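Right, arm update, as several of you have been poking me about it. Mug of tea next to me, long thread incoming. 1/

For anyone new: I've been building a small robot arm at the shared workshop at Tralholm since October. It has a two-finger gripper and a little camera down at the wrist, and the job I want it to do is turn the pages of a book. Just that. My other half thinks I've lost it. 2/

Cost so far is £362, and a painful chunk of that was the second wrist motor, after I cooked the first one by leaving it stalled against the bench while I went to answer the door. Please fit a current limit before you fit anything else!! 3/

Paper is SO much harder than blocks. A block just sits there. A page slides, or bends up in the middle, or brings two of its friends along with it. I've been practising on anything with a spine, and the current favourite is a thick trade directory, mostly Chinese, loads of company entries crammed on every page. 4/

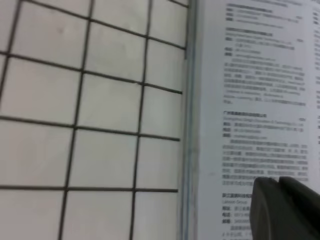
Wrist cam view, fingers down on the page.

The text comes out blurry that close and I've stopped minding. I don't need the arm to read, I need it to know where the paper stops and the table starts. The grid helps loads with that (dark lines on white, big squares, dead easy to pick out in software). 5/

What I hadn't planned for was shiny stuff. Anything pale with a bit of a gleam on it gets found as an edge, and then the arm is terribly confident about completely the wrong line. I've got a rule now that throws away anything too bright along one side. It's a bodge but it's my bodge. 6/

Fingertips! Version one was bare printed plastic, hopeless, skated about like a duck on a pond. Version two had strips cut from a Hoten bike inner tube, and those gripped so well they creased a corner. Version three is a softer pad from a Fahmy sample pack and I think that's the keeper. 7/

The motion is: press lightly, drag back a few millimetres so the page bows up, pinch, lift, swing over. Dragging is where it all goes wrong. Too light and nothing moves, too hard and the whole book comes with you. I've got 20 settings saved with names like "ok ish" and "NO". 8/

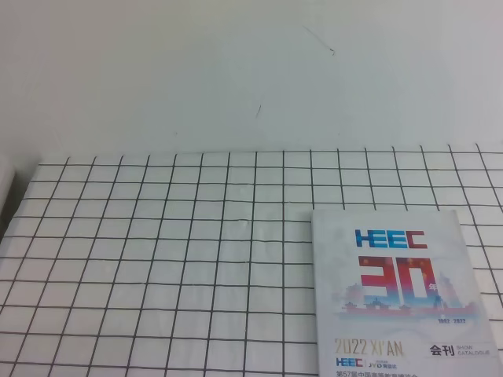

Tralholm Shared Workshop – Robotics & Tinkering Group

The other camera looks across the table at the wall, so I get the grid, the book and a fair bit of scuffed paintwork. With the cover shut like this (HEEC show catalogue, 2022, Xi'an) it's a lovely easy target, big pale rectangle on black lines. Open it up and everything gets harder again. 9/

If you're copying the grid idea, mine isn't perfectly flat, there are creases and a wavy bit across the middle rows. I spent an entire evening blaming my calibration for a wobble that was in the sheet. Sibel Özkan from the group took one look and said "have you tried ironing it". I have not tried ironing it. 10/

Controller is still the old Trisent board. I keep threatening to swap it for something newer and then remembering I'd have to redo all the wiring, and the wiring is a bird's nest held together with tape and good wishes. 11/

Somebody asked how many page turns it's done. The log says 653 attempts, and that includes all the ones where it solemnly turned thin air. I want to get to 2,000 before I start fiddling with the software properly, so there's a decent pile of failures to look through. 12/

Next jobs: a stop for the back of the book so it can't slide away, a shorter cable to the wrist camera, and some sort of felt under the base (the people upstairs have been very patient). 13/

If anyone's got a trick for separating two thin pages that are stuck together, please shout. I've seen the little puff of air idea and I'm tempted, but I don't own a pump and I've promised not to buy anything else this month. 14/

Parts list and the wiring drawing going up once I've redrawn it so a human can follow it. Off to find some tape. 15/15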